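MARCIANIAK TEST FLOOR, 21 August 2022

Marciniak Completes First Comparison of Hand-Held Grippers, Opens Results to Partner Workshops

Marciniak today released the results of its first side-by-side trial of hand-held gripper tools, a program carried out with the component supplier Grulline and the controls firm Tratus. The trial compared three finger designs on the same set of tabletop tasks and was run at the Plokano workshop, where Marciniak tests equipment before it is offered to customers.

Each design was used for 200 attempts. The tasks were kept simple and were the same for every tool: lifting a folded cloth, turning a screw cap, picking up a single coin, moving a full paper cup from one side of the table to the other, and placing a short wooden peg in a hole. The operators changed tools on a fixed schedule, so that each design was used at the beginning, in the middle and at the end of a working day.

The flat-faced block finger recorded the fewest dropped objects. It failed in 6 of its 200 attempts, all of them with the coin. The curved finger failed in 40 attempts and the narrow pointed finger in 44. Most of the failures with the curved finger came from the peg, which tended to rotate as the tool closed. The pointed finger handled the coin better than either of the others but often pushed the cup over before the grip was complete.

"We wanted a comparison that a small workshop could repeat with its own staff and its own table," said Vittoria Russo, who directed the trial for Marciniak. "The block finger is the plainest of the three and the easiest to replace. We will use it as our standard tip from now on, and we will keep the pointed finger for thin parts."

The trial also compared two camera positions on the tool. In the first, the camera looked straight along the line of the fingers. In the second, it was raised and tilted down so that both fingertips and the surface between them stayed in view. Operators reviewing the recordings could judge the moment of contact more easily with the raised position, and Marciniak has adopted it for all further work. The straight position remains available for tasks inside boxes and drawers - a use that was outside the scope of this trial.

Controllers supplied by Tratus logged the opening of the fingers throughout. One unit was withdrawn on the second day after its log showed gaps, and the attempts made with it were repeated in full. The replacement unit performed without fault. Tratus has since changed the connector on that model, and the new version will be used in the next round.

Wear was recorded at the end of each day. The flat faces of the block fingers showed light marking, which did not change the way they closed. Two of the curved fingers developed cracks near the mounting point and were taken out of service. Grulline is reviewing the thickness of the part at that location and expects to supply a revised version before the next round begins.

Marciniak notes several limits to the results. All attempts were made on one height of table and under the same overhead lighting. The operators were experienced with hand-held tools, and a group of new users might produce a different order. The company did not test soft pads or coated tips, and it makes no claim about how the three designs would perform when mounted on a robot arm.

That question is the subject of the second round, planned for December. The same tasks will be repeated with the block finger and the revised curved finger, first by hand and then on an arm using the Tratus controller. Partner workshops that wish to take part may request the task sheets, the scoring form and the drawings for the block finger from the Plokano workshop. There is no charge for the drawings, and workshops are free to make the parts on their own equipment.
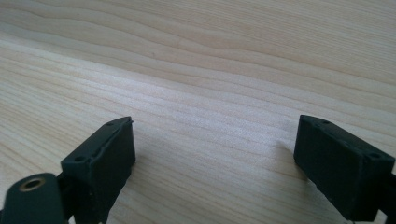 Edgardo Navarro welcomed the release of the drawings but said the coin results deserved a closer look, and asked that the December round include washers and thin plates so that the block and curved fingers could be compared on flat parts of more than one size.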